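**Does a two-drawer cabinet keep a worktop tidy? Project report, Karthik Bhattacharjee**
Supervisor: Algirdas Zariņš
May 10, 2018

The Zedano storage guide, which our course uses, says that small drawers on a worktop "solve clutter at the source." I picked this claim for my project because I didn't believe it. I still mostly don't.
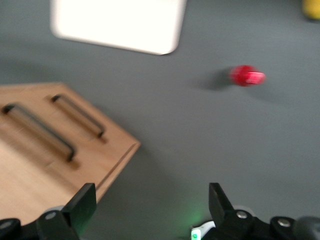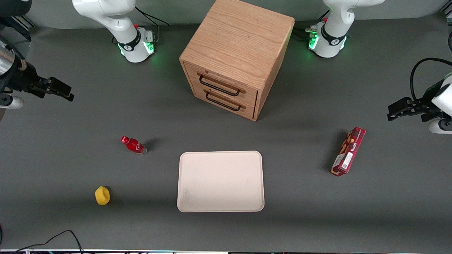
*Fig. 1 and 2. The gray tabletop with items out on it. The two-drawer cabinet is in Fig. 2.*

## What I looked at

The cabinet is a small wooden cube with two stacked drawers and black bar handles. The things to be tidied were ordinary: a sponge, a red bottle, a red cardboard box, a cream tray. I wanted items of different shapes, as the guide only ever shows pens and paper clips, and anyone can put away a paper clip.

I ran 20 tidying rounds at the Huvley workroom. In each one I put away what I could and wrote down what stayed out.

## Results

The drawers took the sponge every time. The box went in only if I turned it flat, and then the drawer was full. The tray never went in. It ended up on top of the cabinet, so the clutter had moved up a level and I'm not sure that counts as tidying.

The guide also says a drawer saves 30 seconds per tidy. I could not find where that number comes from. My own times varied so much between rounds that I would not defend any average, so I left it out.

## Problems with my method

I knew I was being timed, and I was the one doing the timing. By the later rounds I also had a set order for everything, which probably helped the cabinet look better than it is. Algirdas thinks I should repeat it in November with people who haven't read the guide. I agree, but I'd want a plain open box as a comparison first.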